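The table came with the apartment, and Eun-ji had not wanted it. It was too light for the room, she told the landlord, and every crumb would show. He said he could take it away in May. That was two years ago.

She stood beside it now with a damp cloth over her shoulder. The buyer was coming at six. She had moved the bowl of keys to the windowsill and put the mail in a drawer, and the newspapers had gone down to the bins with the broken lamp. Her mother's sewing box was on the bed.

Wiping it took longer than she expected. She went along the grain, the way her mother did, and started over when she lost her place. Near one corner there was a mark she knew well. She rubbed at it with her thumb and then with the cloth. It was small. She wondered if she should take something off the price.

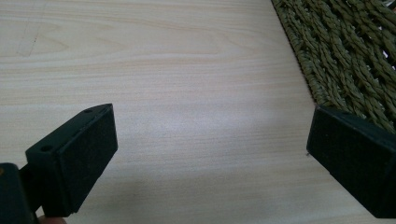

Leave the price alone, Myung-ja said on the phone. A table had marks on it because people ate there, and anyone who wanted one without marks could drive out to Grolville and pay 1,593 for it.

"I'm asking 74," said Eun-ji.

"Then he should bring you flowers."

Eun-ji laughed and put the cloth in the sink. She asked about Myung-ja's knee, and they talked about the knee for a while, and about whether the new apartment would have room for a table at all. It had a counter. Myung-ja did not think much of counters.

"Where will you cut fabric?"

"On the floor, I guess."

"At your age."

After she hung up she sat down in her usual chair and laid both forearms on the wood. She had done her taxes there, and hemmed the green curtains, and written the letter to her brother that she never mailed. It was twenty to six. She took out the mail and began going through it.

When the buzzer rang she let it ring a second time before she got up.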